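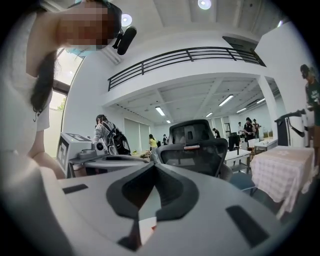 The main floor, seen from a hand-held gripper, with one of the white workstation units at middle left.

Looking after the hand-held grippers

The grippers have had a busy spring, and the Grelano unit went in for its second full service in May. Ľubomír Holub did the work and has written up the routine so that anyone on the floor can follow it.

The black padding in the U-shaped cutout is the part that wears first. Wipe it with a barely damp cloth at the end of each shift, let it dry, then press along the inner edge with a thumb. If the pad lifts anywhere, tag the tool and leave it on the repair shelf. Do not glue it yourself. Two grippers came back last month with adhesive on the inside of the jaw, and both had to be stripped down.

The lens gets a dry microfiber cloth and nothing else. Spray cleaner leaves a film that shows up as haze under the ceiling lights, and it takes Ľubomír most of a morning to get off.

Full service is now due every 4000 grasps. The Grelano unit had done 1171 past that when it was brought in, and the jaw had started to close slightly off center. It now has new pads and a new return spring from Bastos, and the jaw was realigned on the bench. The old spring had gone soft — it looked fine until it was put next to a new one.

After any service the tool has to be checked against the printed marker on the front of a workstation unit. Stand square to it, hold the gripper level and run the Zidex check from the start menu. It takes 11 seconds. Keep people from walking between you and the marker while it runs. If it fails twice, write the tool number on the sheet and take a different gripper.

Solange Rezende keeps the service log and would like entries made on the day, with initials. Several from April have neither. She also has the spare pads, which are in the Pistoment drawer, second from the top. Please sign for what you take.

The next gripper due is the older one with the scratched handle. Ľubomír will collect it at 4 p.m. once the last session is done.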